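Sutcliffe workshop talk, Wednesday, 20 minutes

Start with the problem. Policies trained on towels laid flat do fine on towels laid flat. Put a hooded sweatshirt on a hanger and they grab the wrong layer. We wanted to know if the training data was the reason, or the model.

Setup, keep it short. Two arms on a shared front rail, a clothes rack in the middle, a basket and a tray on the floor. All demos are teleoperated. We call the set Samusine.

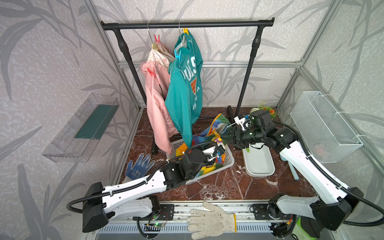
The Skesmont cell, left gripper on the bag in the basket.

Data. 2971 demos after filtering. Say what filtering means: we dropped anything where the operator stopped and restarted. Leave the clutter in. Gloves on the floor, clothespins on the clothes - we tried a clean version first and the policy fell apart as soon as a stray item showed up.

Method. Two stages. Stage one predicts which layer of cloth the gripper will close on. Stage two picks the motion. Only stage one gets the wrist views. Pause here, people usually ask why.
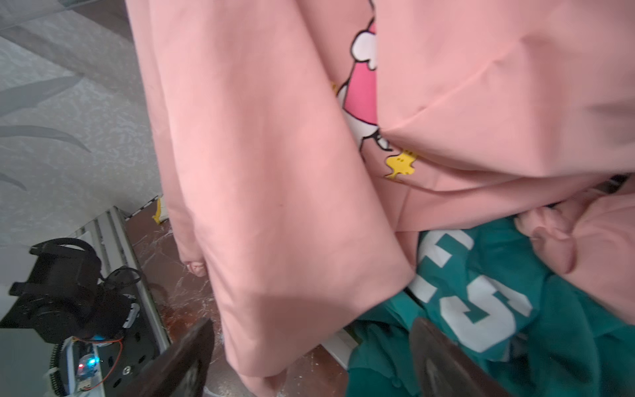
Folds hide most of a print, so matching on the print alone doesn't get you far. We train stage one on short clips, 2 seconds each, so it can use how the cloth moves.

Result. With 800 demos, the two-stage model matched the Vevix baseline trained on the full set. With 200 it did not. Say that plainly and show the failures - mostly sleeves.

If time is short, skip the ablation and go to questions.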